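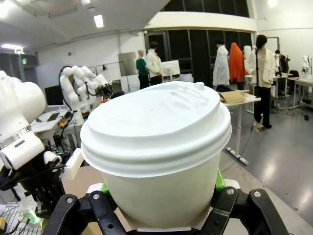
Figure 3. A lidded paper cup in the gripper of the right arm.

4.2 Packing takeout orders

The packing step was the last one to be automated at the Trillen counter and the one the staff had the most to say about. Before the change, the person who closed the cup also put it in the carrier and passed it to the customer. With the arms in use, a worker fills the cup, presses the lid on and sets it down at the pickup point. The arm takes it from there, and the worker checks the finished carrier before it goes out.

We coded 3413 packed cups from the counter logs for August and compared them with what staff told us in 69 short interviews held at the end of shifts. The logs record the time from pickup to release and whether a worker stepped in. They do not record why, so the reasons given in this section come from the interviews and from our own notes.

Stepping in was most common at placement. Workers described two kinds of trouble. In the first, the cup came down on the rim of the pocket and the arm stopped. In the second, the cup went in but sat high, and the worker pushed it down by hand before letting the order go. The log counts only the first as an intervention. Several staff members did not count the second as one either until we asked about it, and one called it "just part of checking." We return to this gap in Section 5, as it affects any estimate of labor saved that is based on the logs alone.

Lids came up often as well. A gripper closing on the side of a paper cup can squeeze the wall enough to loosen a lid that was not pressed down all the way. Staff learned this in the first week and began pressing lids harder and going over the edge a second time with the thumb. Raquel Nogueira, the shift lead, added the second press to the instructions for new hires. It adds a little time to every cup, and the time falls on the worker's side of the handover, where the logs do not see it.

The carrier is the other half of the task. It is a cardboard type with a tall handle panel and a pocket for each cup, and the pocket is shaped to hold the cup by its lower part.

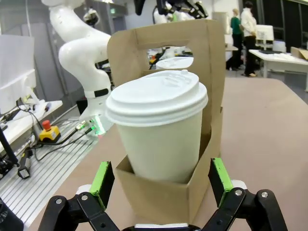
A person packing by hand will tilt the cup a little, feel for the pocket and bend the flap out of the way with a finger, all without looking for long. The arm comes straight down and depends on the pocket being open and the carrier standing where it is expected. Opening the pockets therefore became a job of its own. At the Sudberg site it was done in batches before the morning rush, usually by whoever arrived first. At Brositz each worker opened carriers as orders came in. Neither site had planned for this work, and it appeared in no job description we were shown.

Opinions on the change were mixed. Workers with wrist or shoulder pain were glad to do less reaching across the counter. Others missed the handover to the customer, which had been the one moment in the order when they looked up and talked to someone. Aníbal Ramalho had worked the counter longer than anyone else in our group, and he said he now knew the orders better than the faces. Two workers at Brositz said that they felt watched by the log, even after being told that it did not store names.

Checking was also harder to share out than the managers had expected. A worker who is filling cups cannot easily turn to look at a carrier, and a worker who only checks has long gaps with nothing to do. Sudberg dealt with this by rotating the checking post every half hour. Brositz left it to the team, and in practice the newest person on the shift ended up with it. Olga Sampaio, who managed both sites during the study, told us she would have set the rotation at both from the start had she known how dull the post would be.

We asked each worker what they would change first. The most common answer was a way to tell the arm to wait without stopping it. The stop button was within reach, but pressing it meant a restart, and staff avoided it when all they wanted was a moment to fix a lid or straighten a carrier. Some held a hand near the carrier to guide it instead, a habit that the safety instructions do not allow. A pause control was requested from the supplier, Holroyd, and had not been fitted when our visits ended. The interviews used in the next section were all held under the original controls.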